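Speaker notes, bimanual planning stack, Ruddale reading group, Oct 13, 2022

Slide 1. Scope. Software only: the planner, the perception node and the logging tool. Hardware questions go to the end. Say that the stack is called Fadov and that the repository is internal for now.

Slide 2. One scheduler, two arms. Each arm used to run its own planner, and the two traded a lock when their paths crossed. We dropped the lock. Fadov plans both arms as a single 12-joint problem and checks the pair for collision at every waypoint.

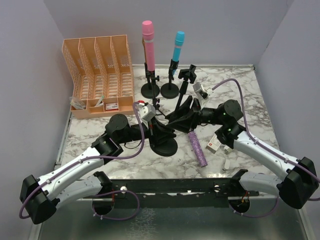
The joint planner costs more per query and saves time over a whole episode. Most of the hard queries come from the middle of the table, where the tips of both arms come close together above a stand with a wide round base. The old lock would stall one arm at that point. Keep this short - the audience knows the argument.

Slide 3. Cables. The collision model covers rigid links only. Cable slack is handled by a soft penalty on wrist rotation, tuned by hand. If asked: no, we do not simulate the cable. Gedthorpe tried it in January and the step time was too high for a live loop.

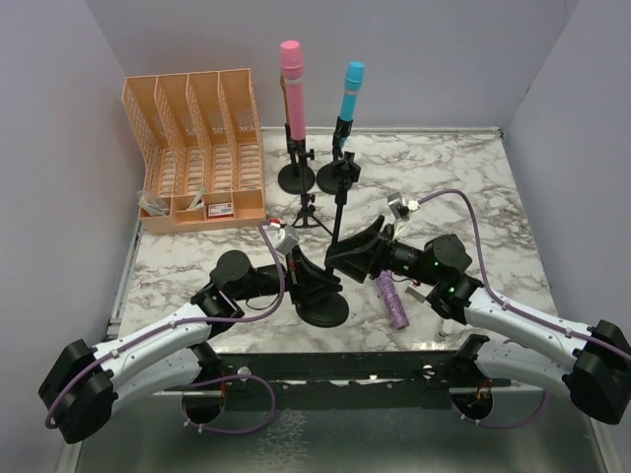 Slide 4. Perception. Fixed view first, for coarse pose. Wrist views take over once the gripper is inside the approach radius. The handover threshold is a config value, currently 122 mm. Thin poles are the worst case for depth, so the pose filter is allowed to hold its last estimate for 3 cycles before it reports a loss.

Slide 5. Handover errors. Show the plot. Two peaks: one is calibration drift, the other is a timestamp bug in the wrist driver. The bug is fixed in the Oyewole branch and not merged yet.
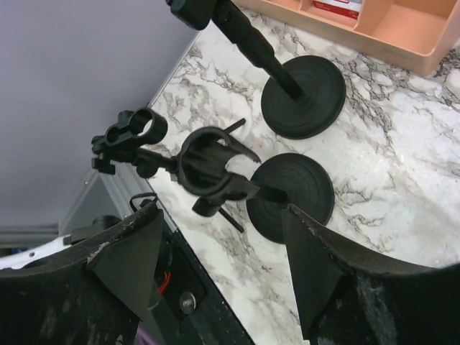 Slide 6. Logging. Every plan request is stored with its seed, so a failed query can be replayed offline. We keep the last 1,000 requests per arm pair. Replay takes about a minute on a laptop. Demo if time allows, otherwise skip to slide 8.

Slide 8. Open items: merge the driver fix, replace the hand-tuned penalty, add a regression set for black parts on pale surfaces. Questions.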